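The Year I Finally Sorted the Buttons
30/03/2021

My grandmother's button tin weighed more than her cat. It came to me in a cardboard box with her sewing scissors, a darning mushroom and a bag of zippers she'd cut out of dead pants, and I put the whole lot in the hall closet and left it there for 13 years.

What got it out again was a coat. I have a green wool one I bought at a yard sale in Nokthorpe, and last May it lost its second button from the top – the one everybody looks at. I went to three stores (well, two stores and a gas station, I was desperate) and came home with nothing close. Then I remembered the tin.

I dumped it on a bedsheet on the living room floor and lost an entire afternoon! There were tiny pearly shirt buttons, big toggles, brass ones with anchors, a pink plastic duck I'm pretty sure came off my own baby cardigan. No match for the coat, of course. But by then I didn't care about the coat.

I called Albertina Macedo, who taught me to hem in the back room of her alterations shop in Lidlow and who has opinions on everything. Should I sort by color or by size? "By what you'd be looking for at eleven at night," she told me. "You never think, I need a blue one. You think, I need a shirt one."

So I started over by type. Shirt buttons, coat buttons, anything with a shank, anything metal. Sets stay together on a loop of thread, knotted loosely so you can slide one off. Albertina also made me promise not to wash the old ones in hot water. Some early plastics hate it, and the metal ones rust from the back where you don't notice. A barely damp cloth does fine.

I counted only one kind, the plain white four-hole shirt button, and I had 57. I will never need to buy a shirt again, only the cloth part. 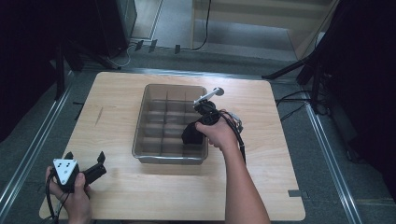
A divided tray with twelve compartments, all of them empty.

Clear trays beat the tin for finding things, I'll give them that. The tin still wins for the noise. My niece comes over and wants to stick her whole arm in it, same as I did, so the oddballs have gone back inside for her, duck included.

The coat, by the way, now has a brass anchor second from the top. I moved the old buttons down and put another anchor at the collar so it looks like I meant it. A woman at the bus stop asked me where I bought it.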